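Projects > Sulley Cell > Progress Reports > September

Search this site Enter keywords Go

Print this page | E-mail this page

Sulley cell: setup and maintenance, report to Zitbridge
Prepared by Nazar Vasylenko

The cell ran 1,678 pick-and-place cycles in September. We lost 23 hours to maintenance, most of it on the gripper. The task set is unchanged: toy food moved between a red dish and a green one on the white table.

Gripper. The finger linkage had developed side play. We took it down, replaced two pivot screws and put thread locker on the rest. Finger alignment was then checked by closing on the toy orange, which is soft enough to show uneven pressure.

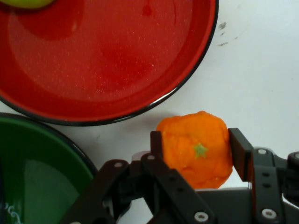
Screws on both linkages are now checked every 900 cycles and the check is written in the cell log. Closing force was reduced to 40 percent for all soft items. The finger pads are worn but usable, and a spare pair is on order from Vasseur.

Cables. The cable run along the arm was pulling at the elbow in low poses. We added slack and moved the strap. The wrist camera was refitted after this work and calibrated again using the Fomia routine.

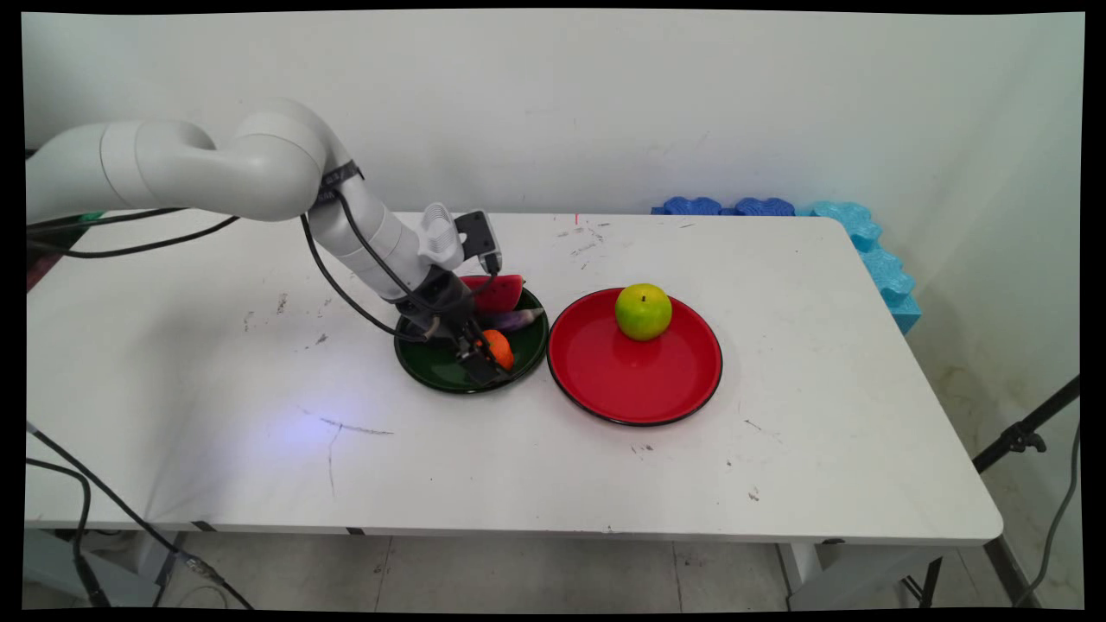
Calibration error is back within the limit agreed in the plan. We repeat the routine each Friday before the first run.

Table. The top is scuffed and smudged, and cleaning takes off only part of it. Replacement is not in the current budget. We would like to discuss it at the next review.

Still open: the Vasseur pads, a written procedure for the cable work, and a second set of pivot screws for stock.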